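Features > Machines at Work > Software

Last updated: July

The planner was thinking again. On Anneli Lindqvist's screen a gray bar filled up slowly, and for nearly five seconds both arms stood still over the white table.

"It is choosing which hand," she said. "It always wants the left one."

Lindqvist writes motion software at Prullitent, a small company in Drunau. Her present project is called Zhuravel, and its task sounds modest: two arms share one table, pick up ordinary drinks containers and do not hit each other. The difficult part is in the code that decides who moves first.

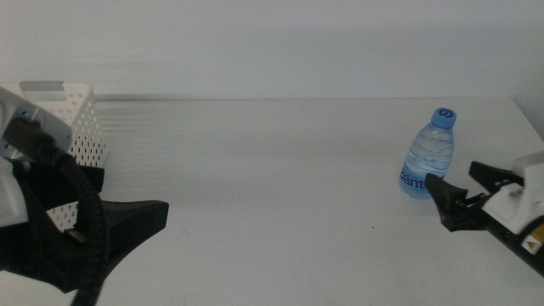
Why not give each arm its own planner? Two separate planners would each treat the other arm as a fixed obstacle, and the plan becomes wrong as soon as that obstacle moves.

So Zhuravel plans for both arms together. This costs time, because the search has to consider every joint of both arms. The first version needed 31 seconds for one handover. Aatos Suominen, who joined from a warehouse software firm in Brircombe, cut it to four by saving old plans and repairing them when the table changes. He is proud of this, but he also keeps a list of cases where the repair fails, and he showed me the list before he showed me the demo.

Most entries on it concern perception. Clear plastic is hard for the depth estimate — the software sees the wall through the bottle and places the surface too far away. Shiny metal gives the opposite trouble, as a reflection can look like an edge. For the last few centimeters, therefore, the program stops trusting the overview camera and changes to the one at the wrist.
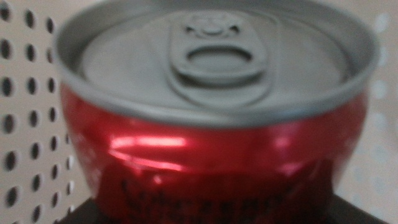 The change between the cameras was the cause of many bad afternoons. The two estimates never agree completely, and in early tests the arm made a small jump when the new one took over. Suominen now blends them over 30 control steps, so the target slides from one position to the other. If they differ too much, the arm waits and asks for a new plan.

Lindqvist would like to remove this waiting. Suominen would like to keep it. When I left them, they were still discussing the threshold, and the gray bar had started again.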